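Review of the Pillar height-adjustable table, second issue
Prepared for the Plendton Learning Resources Service by Ülle Kļaviņa
2021-07-28

The Service was asked to advise member schools on whether the Pillar table, made by Meng, is suitable for shared practical rooms. One table was placed on trial at the Plendton centre in December and has been in regular use there. This review replaces the short note issued at the start of the trial. 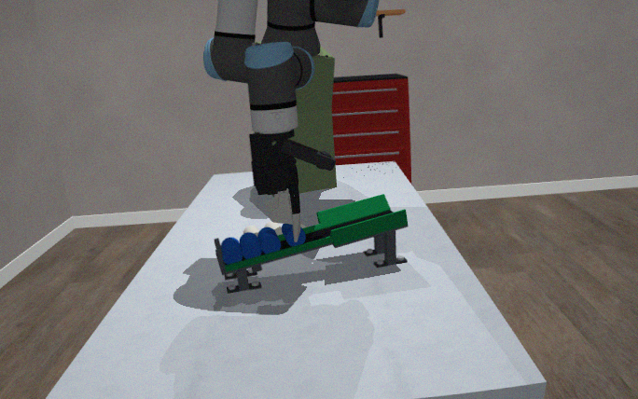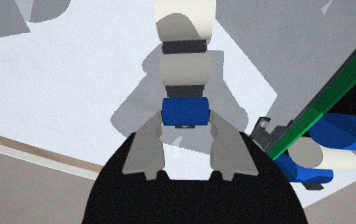
*Images: Plendton Learning Resources Service. Computer renderings. Not to be reproduced without permission.*

## Delivery and assembly

The table arrives in two cartons. The heavier one holds the legs and crossbar and should be moved by two people. The printed instructions are clear as far as the fitting of the feet, after which the drawings become small and the numbering of the bolts no longer matches the labels on the bags. Our staff completed the work in 97 minutes, including a period spent taking off a bracket which had been fitted the wrong way round. Meng has since supplied a corrected sheet on request, and schools should ask for it when ordering.

A hex key is supplied. A screwdriver is not.

## Height adjustment

Height is set by a crank handle on the right-hand side. The lowest setting is 60 cm, which suits younger pupils when seated. Turning the handle from the lowest setting to the highest takes 22 full turns and moderate effort. Most adults managed this without difficulty, but two members of staff with wrist complaints asked colleagues to do it for them.

The handle folds away beneath the top when it is not needed. On our table the catch worked loose after the first term and was tightened with the hex key. It has given no further trouble. There is no left-handed version, and Meng has told the Service that none is planned.

## Stability

At the lower settings the table is very steady. Near the top of its range there is some sideways movement when a person leans on one corner, enough to disturb handwriting. The Service would not advise using the highest settings for drawing or for any work with liquids. The feet can be levelled one at a time, and the time spent doing this properly on an uneven floor is well repaid.

## Surface and cleaning

The top was wiped down daily with a mild detergent. Ballpoint ink came off with little effort. Felt pen needed a second cleaning and left a faint shadow in one place - it can still be found by anyone who knows where to look. The edges have kept their finish, apart from a small chip near the crank where a chair was pushed against it repeatedly.

The underside is less well finished. The crossbar has a rough seam along its lower edge, and a pupil's jumper was caught on it in the spring. We covered the seam with tape and reported the matter to the supplier.

## Comparison with the Kukirum bench

Several schools already own the Kukirum fixed bench and have asked whether replacement is justified. The Kukirum is heavier, does not move at all under load and has no working parts to maintain. It also cannot be adjusted, and rooms used by more than one age group generally end up with a mixture of sizes. Where a room serves a single year group, the Service sees no reason to replace sound Kukirum benches.

## Cost

The Pillar was supplied to the Service at £400, including delivery but not assembly. The crank and its fittings may be bought separately. The guarantee covers the legs and the lifting parts but excludes the top, a point which is easily missed in the order form.

## Recommendation

The Pillar is recommended for shared rooms where the height will be changed at least once a week. It is not recommended for art rooms, or for any room in which it would stand permanently at its highest setting. Schools placing an order should check the crossbar seam on arrival and report any roughness before signing for the goods.

Requests to see the trial table should be made in writing to the Plendton centre.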